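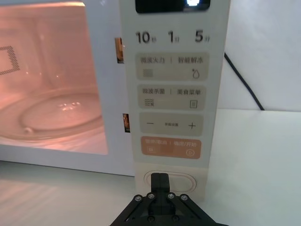
Can I put the glass plate in the dishwasher?
Top rack is fine, but let it cool first and check it sits flat on the roller when it goes back in.

Midea countertop microwave, off-white
Sold by Luvier Appliances, Watkins store

Cream control panel with quick-time labels for 10 seconds, 1 minute and 5 minutes. Panel text is in Chinese; we include an English overlay sheet from Stikex. Round glass turntable and interior light. 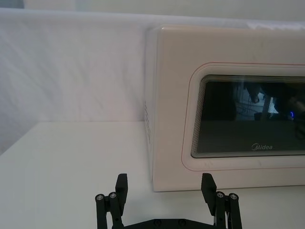 The dark door window has a reddish-pink trim line and wipes clean with a damp cloth. Avoid scouring pads on the glass. Leave 100 mm clear behind the oven and 80 mm at each side.

Warranty is up to 60 months when registered in store. Delivery within the metro area is free until the end of August. Colour may vary slightly between batches.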